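Home Modules Handouts Reading Contact

Reading a Building and Its Clothes
Handout 4: Light and colour in the weaving shed
Tutor: Femke Wuyts

Welcome back! Please bring your swatch cards again, and have the Mansour essay read by 20th September. It's only 17 pages and it's a joy.

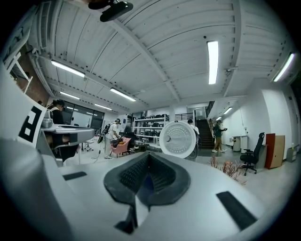
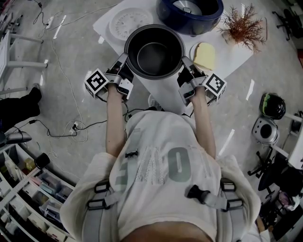 Weavers argued over light long before they argued over wages, and the Emadstead mill papers are full of it. The first shed had 702 panes, all facing north, and the foreman still wrote that nobody could match a cream after four o'clock in winter. Cream is the hard one. Take a loose cream-white sweatshirt with big grey letters on the chest: the grey stays put under almost any lamp, but the cream slides towards yellow or green as soon as you move it - try it at home, it's great fun. Linear fluorescent tubes on a white corrugated ceiling will give you a very even light, lovely for spotting a broken thread, but flat, so the surface of a cloth is harder to judge.

Terms to know
Metamerism: two cloths match in one light and part company in another.
North light: daylight without direct sun, steady through the day.
Shade card: the mill's own record of each dye lot. Emadstead kept 171 of them.

For the seminar
Pick one shade from your swatch card and look at it by a window, under a tube and under a warm bulb. Write down what you see before you talk to anyone! Mirjam Prins will bring two of the old shade cards from the August visit, so wash your hands first.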